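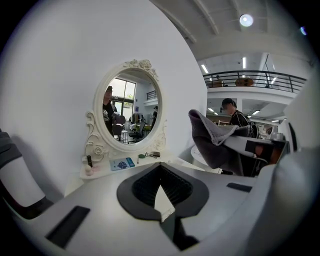
*Figure 1. La pince blanche, vue de près.*

## Fiches produits pour les albums photo de la maison Valta

Rapport de projet, Siebe Schouten

Valta vend en ligne des albums photo et des coffrets à souvenirs. Mon travail consistait à réécrire les fiches de deux produits : l'album Garby, de 60 pages, et le coffret Polura, qui peut contenir 300 photographies.

Les anciennes fiches étaient longues et les dimensions se trouvaient tout à la fin. J'ai placé le format et la capacité dans la première phrase, puis la matière et l'entretien. Pour le Polura, j'ai ajouté une phrase sur la gravure du couvercle, car beaucoup de clients posaient cette question par courriel.
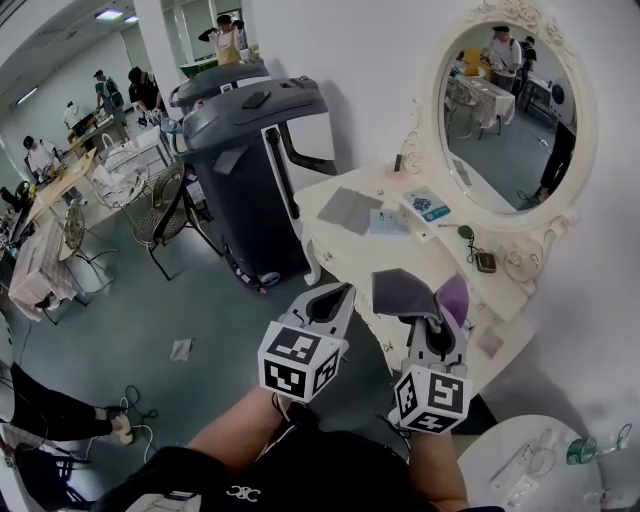
*Figure 2. Coiffeuse blanche à miroir ovale ; devant, une pince avec un tissu gris et violet.*

### Résultats

En novembre, les deux pages ont reçu 3 492 visites. Les questions sur le format sont devenues plus rares, mais celles sur le délai de gravure continuent. Je n'ai pas pu comparer les ventes avec l'année précédente : le Garby n'existait pas encore au catalogue.

Il reste à traduire les fiches en néerlandais et à vérifier le poids du coffret vide.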